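Polton Optical - Winter giveaway: entries not counting, share check stuck on "pending" 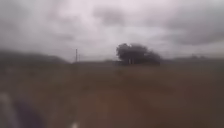 Photo: Niilo Koivisto

Ticket type: Promotions / social contest
Opened by: Niilo Koivisto
Opened: Dec 21, 2024
Priority: High (contest is live!!)
Stores affected: Pelkonen Street, online shop
Status: Closed, with one follow-up in January

Problem as reported

Giveaway post went up this morning, sunglasses as the main prize. Rules are the same as the fall one - like the post, share it public, upload a screenshot of the share through the Pendus form, get an entry number by email. First hour fine. Then people started writing in that the form says "Thanks, we're checking your share" and never goes further. No email, no entry number. Comments under the post getting grumpy. One lady has pasted the same complaint under every post we made this month, including the one about holiday hours.

Need this fixed before tonight, the share reminder goes out and it'll double the traffic.

What I see on my end:
Pendus dashboard shows entries coming in, all marked Pending
Provus (email side) shows nothing queued at all
Test entry from my own account - same thing, Pending
Test entry from store tablet at Pelkonen Street - same

Log

Niilo, first pass
Logged out and back in to Pendus. Nothing. Cleared the cache on the office machine. Nothing. Turned the contest off and on again and immediately regretted it, the form showed "This contest has ended" to everyone for a couple minutes and three people sent me screenshots of that too. Back on now. Do NOT toggle it while live. The off switch doesn't pause, it ends it, and the page is cached at their side for a bit after.

Niilo
Checked the contest settings against the fall one. Only differences I can find:
- Fall one had share check set to Manual. This one is Automatic.
- Fall one linked to the post with the long address. This one uses the short link from the share button.
- Prize image is bigger. Doubt it matters.

Pendus support, reply
Hi Niilo, thanks for getting in touch. Automatic share check looks for the contest post address in the uploaded screenshot details and on the entrant's public page. Please confirm (a) the post is set to Public, (b) the post address in Settings > Source matches the live post, (c) the post has not been edited since the contest started.

Niilo
(a) yes, public. (b) it's the short link, opens the right post when I click it. (c) ah. Yes. It was edited. Somebody at the store fixed a spelling mistake in the prize name an hour or so in. That's around when the first complaint came, so I think we're getting warm.

Pendus support, reply
Thank you. Editing the post text by itself should not break the check, but if the link preview was refreshed during the edit, the short link may now resolve to a different address from the one stored with the contest. Could you paste the full post address into Settings > Source, save, and run Recheck on one single entry?

Niilo
Pasted the full address. Saved. Recheck on my own test entry. Went to Verified in under a minute. OK! So that's the share part.

Still no email though. Verified in Pendus, nothing in Provus. So there's two things wrong, great.

Niilo
Ran Recheck on everybody. 325 entries in the pending list when I hit the button. Progress bar crawled, went to get lunch. Came back and nearly all are Verified, with 11 left over that say "Share not found". Looked through those by hand:
Most are shared to friends only, not public. You can tell from the little icon in their screenshot.
A couple uploaded a picture of the post itself and not of their share.
One uploaded a photo of a receipt. No idea. Wrote to them.

The friends-only people get the standard message, "please change your share to Public and reply here". Not rejecting anybody today. Was our mess for half of the morning and I don't want to argue with people over an icon.

Email part

Niilo
Entry number mails go Pendus > Provus > customer. Provus support line is closed on weekends so on my own here. Looked at the connection page. It says Connected, green dot. Sent a test from Provus itself to my address, arrived right away. So Provus can send. Pendus just isn't telling it to.

Checked the trigger. It's set to fire on "Entry received + tag WINTER". The entries carry the tag "Winter". Capital W, rest small. Can't be that.

It was that.

Changed the trigger to match, made a fresh test entry, email with entry number arrived while I was still typing this. The tag box in Pendus keeps whatever you type and Provus wants it letter for letter. Fall contest was all caps in both. I typed this one in a hurry on my phone, so that's on me.

Niilo
Problem now: trigger only fires for NEW entries. Everyone from this morning is verified but has no number in their inbox. The numbers exist, you can see them in Pendus in the last column, they just never got mailed.

Options I had:
Ask everyone to enter again - no. Duplicates, angry people.
Post the numbers in the comments - no, names and all that.
Export from Pendus, import to Provus as a list, one-time send.

Went with the last. Steps, for whoever has to do this next:
1. Pendus > Entries > filter Verified > Export. Pick the plain file, the other one mangles the accents in names.
2. Open it, delete the phone column. Provus refuses the whole file if there's a phone column with blanks in it and the error message just says "invalid".
3. Provus > Lists > New list > Import. Match "entry_no" to the custom field. It does not match it by itself.
4. Send to yourself first!! I had "Hi [first_name]" with the brackets showing in the first try.
5. Send in batches of 10 minutes apart or the spam score goes up (their help page says this, haven't tested).
6. Put the unsent "Share not found" people in a seperate list so they don't get a number by accident.

Sent. Waited. No bounces except 4, all obvious typing mistakes in the address, the kind where there's a comma and no dot. Fixed the ones I could guess and left a note on the others for the store to call, they wrote their phone in the form.

Reply to customers (copy and paste this, please don't improvise)

Hi! Sorry for the wait. Your entry in the winter giveaway was received and it counts. Our confirmation emails were delayed for a few hours and should all be out by this evening. Check your junk folder too. If you shared the post to friends only, please switch it to Public and send us a new screenshot through the same form. You don't need to like or share a second time. Good luck!

Store note, Pelkonen Street
People are coming in and asking at the counter if they're "in". You can look them up by email in Pendus on the tablet, search box top right. If it says Verified they're in. If it says Pending send me a text, don't press anything. And pls don't tell anyone they've won, somebody already congratulated a guy for being Verified and he asked which frames he could choose.

Also no more edits to the contest post. Even spelling. If there's something wrong put it in the first comment and pin it.

Niilo, evening check
Reminder post went out on time. New entries verifying by themselves, emails going. Watched it for a while, no Pending older than a minute or two. Three of the friends-only people have fixed theirs already and got their number. Comment lady has her number and has gone quiet, put a heart on it even.

Pendus support, reply
Glad to hear the contest is running normally. We've passed on your note about the Off switch wording. Is it OK to close this ticket?

Niilo
Yes close it. But two things I want an answer on in January, before we set up the next one:
- can the source field please refuse short links, or at least warn
- can tags ignore upper/lower case, or again just warn

And a question for our own side, do we want Automatic share check at all. Manual was slow in the fall but it never fell over. Will bring it up when everybody's back.

Resolution
Share check: short link swapped for full post address, all pending entries rechecked.
Email: tag in Provus trigger matched to the contest tag, missed numbers sent by import.
Draw date unchanged. Prizes unchanged.

Ticket closed by Niilo Koivisto. Reopen by replying to the same thread, new threads go to the general inbox and I won't see them till Monday.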